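Haltier Ends Support for Older Operating Systems in Ekelen Mail Client

November 2025 — Haltier today released Ekelen 10, a new version of its desktop email program. It is the first version that will not install on 32-bit systems. Users who cannot upgrade may stay on Ekelen 9, which will get security fixes for another 2 years.

The change affects a small share of users, most of them in offices that keep older machines for printing or bookkeeping. Haltier will send a notice inside the program to anyone still running a 32-bit copy.

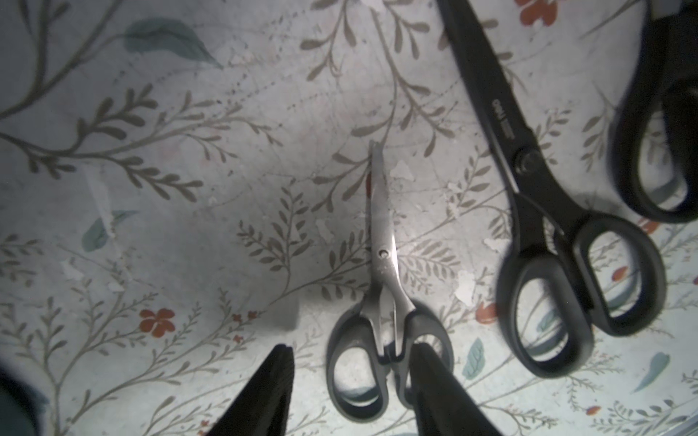 Ekelen 9 will keep its current download page and its own update channel. No new features are planned for it. Mail, contacts and calendars saved in version 9 can be opened in version 10 without conversion, but a profile that has been opened in version 10 cannot be moved back. Haltier advises users to make a backup first — the Export command in the File menu saves the whole profile as a single file.

Version 10 starts faster on large mailboxes and uses roughly 40 percent less memory when several accounts are open. The search index has been rewritten and will be rebuilt the first time the program runs. On a large mailbox this can take a while, and search results may be incomplete until it is done.

Add-ons built for version 9 need to be updated by their makers. The Rashti spam filter and the Dernska calendar add-on already work with the new version.
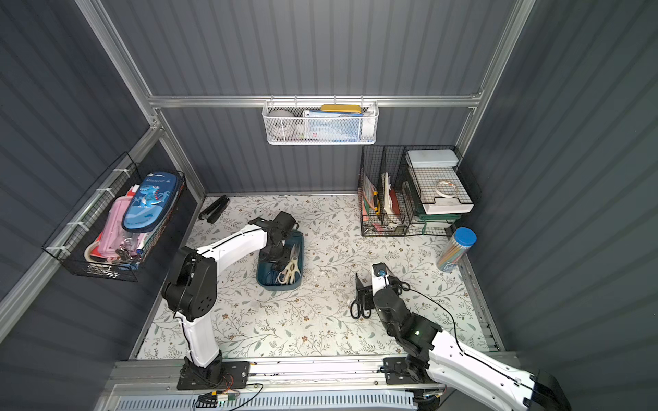 Availability

Ekelen 10 can be downloaded now from the Haltier website. It is free for home use. Business licenses cover up to 5 computers each, and current license holders can upgrade at no charge with their existing key. The automatic update will be offered to version 9 users on 64-bit systems later in the month.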